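Tanerus Gripper Trials: README

Version 4 of the notes, maintained by Ivana Sepúlveda at the Clindonstead bench. Corrections are welcome, and so are your own results if you run the same trials.

What's in the box

Tanerus is a set of two-arm recordings made to compare finger styles on light, slippery, see-through things. There are 3,000 attempts in the full set. Of those, 2,000 were driven by hand through the leader arms and the rest were replayed by the Kocsis controller from a saved start pose. Each attempt is stored in its own folder with the joint log, the gripper log, the overhead video and a small text file of notes.

We started this because we kept having the same argument over lunch. Do you want stiff fingers with a sharp tip, or softer ones that wrap a little? Everybody had a favourite and none of us had numbers! So we picked a job that's easy to set up, annoying to do well, and cheap to repeat: drink bottles and a bin.

The bench

Both arms are bolted to a flat white work surface with low-cost servo joints, white links and black joint housings. They face the same way and share the middle of the table, so either one can reach the bin. Walls on the back and sides keep the background plain and stop the odd runaway bottle (they do roll, and they roll a long way once they get going).

The cable run took more fiddling than the arms did. Our first layout had the gripper cable zip-tied tight along the forearm, and it tugged at the wrist every time the arm stretched out. Giving it a big lazy loop fixed that. It looks messier and works far better. If you're copying the setup, leave more slack than you think you need, then swing the arm through its whole reach by hand before you power anything up.
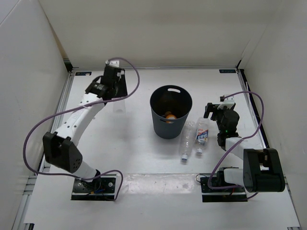

Lighting matters a lot for this set. Clear plastic on a white surface is a rotten combination for a camera, and that was the point of choosing it. We wanted to know how much of a failed grasp was down to the fingers and how much was down to the person or the policy not being able to see the edge of the thing. Lights stay at the same setting for every attempt, and we closed the blinds for anything recorded after lunch.

Finger sets compared

Set A: the stock black fingers that come with the arm kit. Flat inside faces, a bit of flex at the tip.

Set B: Nevanero long fingers, printed in-house. Narrower, with a shallow groove down the inside.

Set C: the same as B with a thin rubber sleeve pulled over each finger.

Set D: short stubby fingers with a wide pad. We love these for boxes and had high hopes.

How an attempt runs

The operator starts with both arms at rest and the bottles lying on the table. One arm picks up a bottle, carries it over the bin and lets go. The other arm may help, or just stay out of the way. An attempt ends when the bottle is in the bin or when 60 seconds have passed on the clock. Dropped bottles can be picked up again inside the time limit, and the notes file records each drop.

Odd items turn up in the bin as well as bottles, and we left them in. A policy that only works with a spotless bin isn't much use in a kitchen.

What we found

Set C was the clear winner on bare plastic, and it was such fun to watch. The sleeve grabs gently and the bottle hardly turns in the fingers. Set A did much better than I expected, especially on bottles with a label, where the wrap gives it a bit of bite. Set B on its own was a let-down: the groove lines up nicely with a neck but slides on the body. Set D struggled with anything lying down, as the pads touch the table before they get low enough to close around the bottle.

Replayed attempts were steadier than hand-driven ones on the carry and worse on the pick. The Kocsis controller has no idea that a bottle has shifted by a finger's width, so it closes on air and carries on quite happily.

Known problems

The gripper log drifts a little behind the video in the earliest recordings from November. There's an offset value in each notes file; add it to the gripper time before you line things up.

The sleeves on Set C wear out. We changed them when they started to shine, and the change is marked in the notes.

Colour balance on the overhead video shifts slightly when an arm fills a lot of the view. Please don't train anything that depends on exact shades.

Using the files

Start with the small sample folder and the plotting script beside it. The joint values are in degrees and the gripper opening goes from fully closed at zero to fully open at one. Free for research and teaching; please mention Tanerus and the Clindonstead bench if you publish.

Next up is a round with a wrist camera on each arm, using Sets A and C only. If you've got a finger design you'd like us to try, send Ivana the print file and tell her which way up it goes.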